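4.2 Does bowl color change how much people eat?

We doubt it. Wan and Pathak reported smaller servings from dark bowls, but their effect rests on 200 diners at one site, Ellis, and vanished when we dropped the first sitting. Lerura's larger survey found nothing.

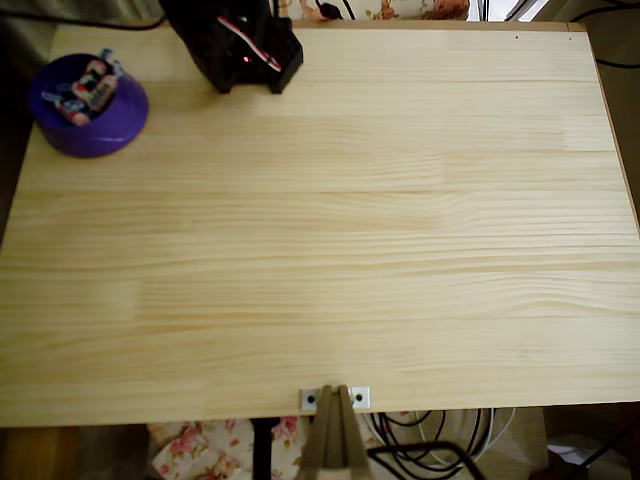
Figure 3. Purple bowl on a pine tabletop.

Contrast with the table is the usual explanation — and a convenient one, as it can be fitted to either result. We would want 1000 sittings before believing it.

Last updated 27 August 2024
Reading time: 10 min
Contact | © Plodden | Back to top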